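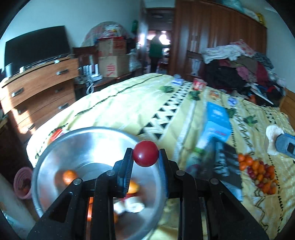 A small tomato held in the two-fingered gripper, with the fruit bowl behind it.

Our club at Stetby spent most of last year entering competitions. This year we dropped them, and I think more school clubs should do the same.

The competition kit was good and the pupils liked the day out. What I didn't like was the scoring. Every task came on the same printed mat with the same foam cubes, and by April the better teams had learned the mat by heart. Move it to a different room and half of them had to start again. They won 3 rounds and could not have told you why their robot missed a cube when the lights were off.

So now they work with hand-held grippers, and they do it at home. The task is to pick up food and put it in a bowl, over and over, and keep the recordings. Tomatoes, kumquats, tangerines, whatever is in. The group has 3,162 picks saved so far and Helmi Kiiskinen, who is in Year 11, did 940 of them herself.

Leszek Szewczyk, who teaches physics and helps with the club, thinks this is dull work and has told me so more than once. He has a point. There is no crowd and no trophy, and an evening of picking up fruit is an evening of picking up fruit. Two pupils left in the first month and I don't blame them.

But the ones who stayed argue about better things. How hard can you squeeze a tomato? Should a dropped one be kept in the set or thrown out? Aliki Koutsoukos wanted every drop deleted. Helmi wanted them all in and labelled, and they went at it for most of a meeting – I have never heard pupils talk that way about a foam cube.

The other thing is money. Our last competition cost each family 85 pounds before travel, and some quietly stayed away. Fruit is cheap and most of it gets eaten. A bed or a kitchen table will do for a work surface, with all the usual household things left where they are.

I would still send a team to a competition if one of them asked. So far they haven't, and the next job on our list is eggs.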